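Geststead Robotics Club
Handbook for new members, Section 4: Your first session in the practice room

Please read this section the evening before you come along, with a cup of tea if you like, and then again with the program open in front of you. It looks long, but most of it is me chatting, and the steps themselves go quickly once you have been through them a couple of times.

The practice room is our simulated bedroom, with its table, chairs and bed. Everybody in the club starts there, including those of you who have built things at home for years (you are very welcome, and you still have to do it!). You will be moving the arm by hand control, getting used to the two views, and saving your first run for the Prallik round in October.

4.1 Before you start

1. Switch on the computer and log in with your club name. If you haven't got one yet, ask Joscha Weidemann, who keeps the list.
2. Open Mornow from the desktop and wait for the room to load. The older machines at the back take their time over this, so do be patient and don't click twice, or you will end up with two copies running and both of them crawling.
3. Choose Practice, then Table Room, then New Run.
4. Type your initials in the name box. The program adds the run number for you.

Note: If the room comes up grey, with no colour on anything, close it and open it again. The textures sometimes fail to load the first time.

4.2 Working in the hand view

The hand view travels with the gripper, and it takes some getting used to. When the wrist turns, your whole picture turns with it, and what was the far side of the table may well be running down the screen like a ski slope. Everyone finds this odd at first, and one or two of us have had to look out of the window for a minute.

5. Press V until the label in the corner reads Hand.
6. Set the speed slider to 50. It goes a good deal higher, and please leave that alone until you have finished your first three runs.
7. Tap the arrow keys, one short tap at a time, and watch which way things slide.

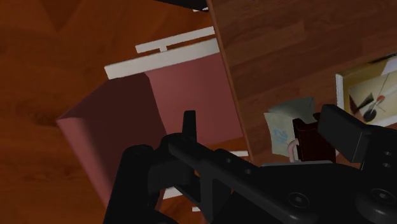
8. When you feel you have the hang of left and right, try the wrist keys, Q and E. Again, little taps.
9. Bring the gripper slowly down towards the tabletop and stop well above it. Then take it back up again. Do this until it feels dull, which is a very good sign.

Caution: Keep an eye on the chairs. It is easy to be so taken up with the thing you want to reach that you swing the arm into a chair back, and the program counts every knock against your run.

4.3 Working in the room view

The room view stays still, so up is up and the floor is where you left it. Use it to plan a route, and go back to the hand view for the last little bit.

10. Press V again until the label reads Room.
11. Find the gripper first, then whatever you mean to reach, and think about what stands between the two.
12. Move the arm across at shoulder height before you bring it down. Coming in low and sideways is how most things get swept off the table.

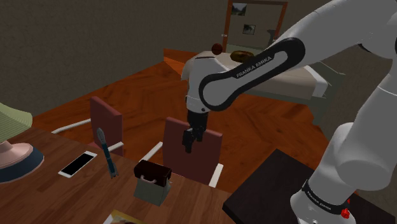
Figure 4.2 Room view: the arm at the table, gripper empty and pointing down.

13. Swap between the two views as often as you like. There is no penalty for it, whatever the Frerichs team may have told you.

4.4 Saving your run

14. Press Stop, wait for the beep, and only then press Save.
15. Check the step counter. A practice run may be up to 1000 steps long and a Prallik run up to 2000; anything over that will be refused when you send it in.
16. Copy the file to the shared folder called Table Room, and write your run number on the sheet by the door.

Note: If Save stays greyed out, the run is still open. Press Stop once more and give it a moment. If you see message 108, the shared folder is full, so leave your file on the desktop and send Joscha a line.

Section 5 covers picking up and putting down.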